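Section 7: Setting up your Halen label printer

I've set up more of these than I can remember, and my own Halen sits right by the kettle, so this is how I do it at home.

1. Put the printer on a flat surface and plug it in. Wait for the green light to stop blinking.
2. Lift the lid and drop the roll in with the labels facing up. Mine takes rolls of 100, but the bigger ones fit too.
3. Pull a little of the strip past the rubber roller and close the lid until it clicks.

Caution: keep your fingers off the cutter — it's small but it bites!

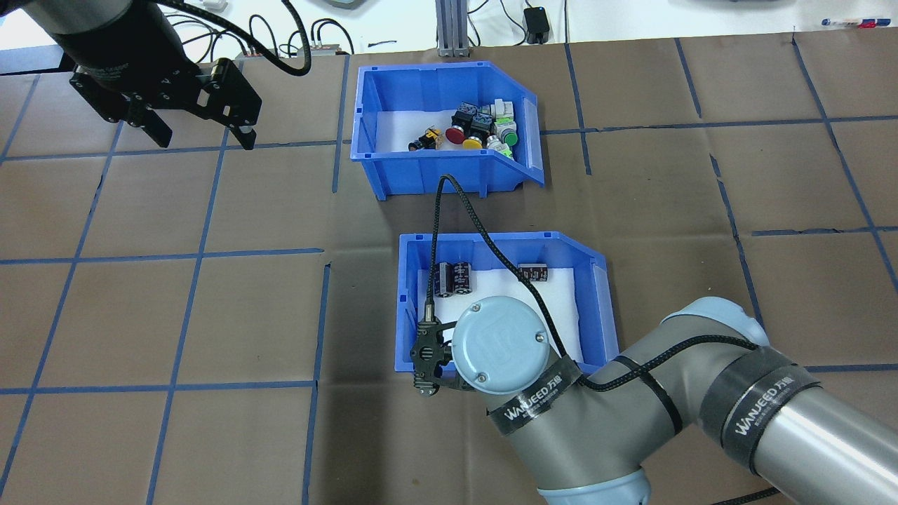
4. Hold the feed button until one blank label comes out. If you get two, let go sooner and try again.
5. Open Foltever on your computer, pick Halen from the list and print the test page.

Note: if the text comes out pale, bump the darkness up one step at a time. I leave mine on 7. Isla Kingi likes hers darker, and her labels look great, so play with it a bit.

6. Save your settings under a name you'll remember, then turn the printer off and on once to check they stuck.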